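Brultetier Harvest Fest – Frequently Asked Questions

Please read through before emailing. Most of what people ask us is covered on this page, and the festival inbox is only checked in the evening.

When and where is it?

The festival is on October 31, 2021, at the Sarnby Fairgrounds, 1112 Mill Road. Use the Mill Road gate. The gate on the river side is for vendors and emergency vehicles and will be staffed, so you will be sent back around if you try to come in there.

What time do things start?

Gates open at noon. The first band goes on at one. Last pour is at seven and the grounds close at eight. VIP ticket holders can come in at eleven.

Is this the same event as the September tasting?

No. The September tasting is held at the brewery taproom and is a sit-down event with assigned tables. Harvest Fest is outdoors, with live music and food vendors. Tickets for one are not good for the other. If you bought September tickets and could not attend, those were handled separately and you should have gotten an email from the taproom.

How do I buy tickets?

Online through the link on the home page, or in person at the Brultetier taproom during normal hours. The taproom takes cards only. We expect to sell out in advance, and if we do there will be no tickets at the gate. We will post a notice at the top of the home page if that happens.

What does a ticket include?

General admission includes entry, a tasting glass and a card of sample tickets. Each sample ticket is good for one small pour. When you use up your card, you can buy more tickets at the booth by the main stage. Full pours are sold for cash or card at the bar tents and do not use sample tickets.

What is different about VIP?

The VIP ticket is $79. It gets you in an hour early, a larger card of sample tickets, a plate of food from Araújo, and use of the covered seating next to the stage. It also includes the barrel tasting, led by our head brewer, Elaine Nogueira. The barrel tasting happens once, at two o'clock, in the horse barn. It starts on time and we can't hold it for latecomers.

Do designated drivers pay?

Designated drivers need a ticket, but it is a much cheaper one. It comes with a different color wristband and free soft drinks and coffee at any bar tent. You can't trade it for a drinking ticket once you are inside. If you change your mind, go back to the box office before you get your wristband.

Can I bring kids?

Yes, with a parent or guardian. Children under twelve get in free and teenagers need a youth ticket. No one under 21 is allowed in the bar tents or the horse barn, including babies in strollers. The children's area is at the far end of the grounds from the stage, where it is a little quieter. It is not a drop-off service and an adult has to stay.

What ID do you accept?

A current driver's license, state ID, passport or military ID. Photos of an ID on your phone are not accepted. Expired IDs are not accepted. Everyone who wants a drinking wristband is carded, no matter how old they look.

What will be pouring?

The full Brultetier lineup will be there, plus the harvest ale and a dark lager we only make for this weekend. Guest breweries bring two beers each. There will also be cider, including a dry one, and at least one beer without alcohol. The final list goes up the week of the festival. Small kegs run out, so if there is something you really want to try, get to it early.

Is there anything gluten free?

The ciders are gluten free and are poured from their own tent. We do not have a gluten-free beer this year. Several food vendors have gluten-free items, but they are cooking in trailers and tents and can't promise that nothing touches.

What about food?

Araújo is back with the wood-fired grill and will have pork sandwiches, sausage and a grilled squash plate. There will also be a taco truck, a pierogi stand, a pretzel cart and two dessert vendors. Vendors set their own prices. Most take cards, but the pretzel cart is cash only – there is an ATM by the box office, with a fee.

Vegetarians have choices at every stand except the sausage line. Vegans should try the squash plate or the taco truck and ask for it without cheese.
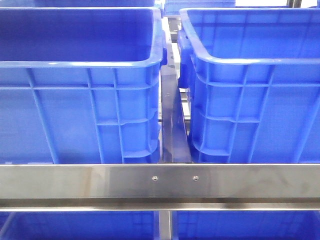

Blue plastic crates side by side.

Can I bring my own food?

Small snacks are fine, and so is food for babies or for people with allergies. Please leave coolers and full picnic baskets at home. Outside alcohol is not allowed and will be taken at the gate. We don't store it and we don't give it back.

Is there water?

Yes. Free water stations are next to each bar tent and by the restrooms. Bring an empty refillable bottle if you have one, in plastic or metal. Glass bottles are not allowed. The tasting glasses we hand out are the only glass on the grounds.

What happens if I break my tasting glass?

Tell someone at the nearest bar tent so it can be swept up. Replacements are sold at the merchandise table while they last. After that you will be given a plastic cup.

Can I wear a costume?

Yes, it's Halloween and we hope you do. There is a costume contest on the main stage between the third and fourth bands. Sign up at the merchandise table before three. Categories are adult, child and group, and judging is by applause.

A few rules. Masks that cover the whole face have to come off at the gate and at the bar so we can check your ID. No real or realistic weapons. Foam swords are fine. If your costume is wider than a doorway, you will have a hard time in the restrooms and we can't help with that.

Where do I park?

Parking is in the Prultitz lot across from the fairgrounds. It is free, but it fills up by early afternoon. Overflow parking is at the middle school, a ten-minute walk. Please do not park along Mill Road. The town tows there, and the neighbors have been patient with us.

You may leave your car overnight in the Prultitz lot as long as it is gone by noon Monday. You may not sleep in it. The school lot has to be empty by Sunday night.

Is there a shuttle?

A shuttle runs between the train station and the Mill Road gate all day. The last one leaves the gate half an hour after the grounds close. Rides are free with a festival ticket. Ride-share drivers should be sent to the Mill Road gate, as the river side has no place to turn around.

Is the site accessible?

The main paths are packed gravel and mostly level. The grass in front of the stage is uneven and gets soft after rain. Accessible parking is just inside the gate; show your placard to the attendant. There are accessible restrooms by the box office and by the children's area. If you need a chair near the stage or help at the horse barn ramp, email us ahead of time or ask at the information tent.

Can I bring a dog?

Service animals only. The music is loud and the bar tents get crowded.

Can I bring chairs or blankets?

Folding chairs and blankets are welcome on the grass behind the sound tent. The area in front of it is standing only. Pop-up canopies and large umbrellas are not allowed.

What if it rains?

The festival goes on in the rain. Bring a jacket and shoes you don't mind getting muddy. If there is lightning or high wind, the music stops and everyone will be asked to move into the exhibit hall until it passes. If we have to cancel the whole day, ticket holders will be refunded to the card they paid with, minus the online service fee.

Can I get a refund if I can't come?

We don't give refunds for a change of plans, but you can give or sell your ticket to someone else. The name on the order doesn't need to match. Forward the email with the code and make sure only one person tries to use it – the second scan will be turned away.

How many people will be there?

We sold almost 800 tickets the last time we held the festival and expect a similar crowd. It is busiest between two and four. If you don't like lines, come at noon.

What are you doing about COVID?

The festival is outdoors except for the horse barn and the exhibit hall. Masks are required in both unless you are eating or drinking. Hand sanitizer is at every tent. If you are sick or have tested positive, please stay home and write to us, and we will refund your ticket. This is the one exception to the refund rule above.

Can I leave and come back?

Yes, until five, if your wristband is still on. Wristbands that have been cut or taped back together won't be accepted. You can't take drinks out with you.

Is there a lost and found?

At the information tent during the festival. After that, everything goes to the Brultetier taproom and is kept there for a month. Call the taproom, not the fairgrounds. Please be ready to describe the item, especially if it is a black jacket.

How do I sign up as a vendor?

Food and craft spaces are full this year. If you would like to be on the list for next year, email us with your business name, what you sell, how much space you need and whether you need power. Breweries and cider makers should write to Elaine Nogueira at the brewery directly.

Can our band play?

Send a link to a recording and your contact information through the form on the music page. Booking for next year starts in the spring. We read everything but can't reply to everyone.

Will you sell beer to go?

Cans of the harvest ale and the dark lager will be for sale at the merchandise table from four o'clock until closing. They must stay sealed until you are off the grounds. Growlers can only be filled at the taproom, which is closed the day of the festival and opens again on Tuesday.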